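Search this site
Go
Advanced search

Changes to Lending Periods and the Stenach Reading Room

27/02/2006

The Trandutham Public Library wishes to inform its members that revised lending periods will take effect at all three branches on the first of next month. Books in the general collection may be borrowed for 3 weeks, with one renewal. Recordings and bound periodicals may be borrowed for 17 days and are not renewable. The previous arrangement, under which each branch set its own periods, led to a good deal of confusion when items were returned to a branch other than the one that issued them.

Members who hold items on loan when the change takes effect will keep the due date stamped on the slip. Fines will remain as they were set in December.

The Stenach branch has completed the cataloging of the Peng bequest, which came to the library two years ago and consists of 1069 volumes on local history, surveying and travel. Most may be consulted on request. The older atlases — over 300 in number — must be used at the large table and may not be photocopied. Requests should be handed in at the desk before noon for use the same afternoon.

Chun-yin Liu has been appointed Head of Reader Services and will have charge of both the reading room and the loan desk at Stenach. Inquiries about the bequest, including those from schools, should be addressed to her in writing.

The Vukarar branch will keep its present hours. Members are reminded that the side entrance there is locked at five o'clock and that the book drop is closed on public holidays.
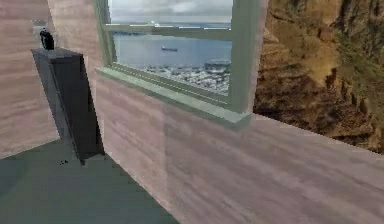
Membership Cards

Cards issued before the present numbering system came into use are no longer accepted at the loan desk. Members may exchange an old card at any branch without charge on showing proof of address. A replacement for a lost card will continue to carry a small fee.

Comments

M. Harker wrote:
Does the shorter period apply to large print books as well? My mother gets hers through Vukarar and three weeks is tight for her.

Reader Services wrote:
Large print books are part of the general collection and may be renewed once, in person or by telephone.

oldmaps wrote:
Pleased to see the Peng books finally available. Is there a printed list?

D. Rowe wrote:
I still have the green card from when Stenach opened. Will be sorry to hand it in.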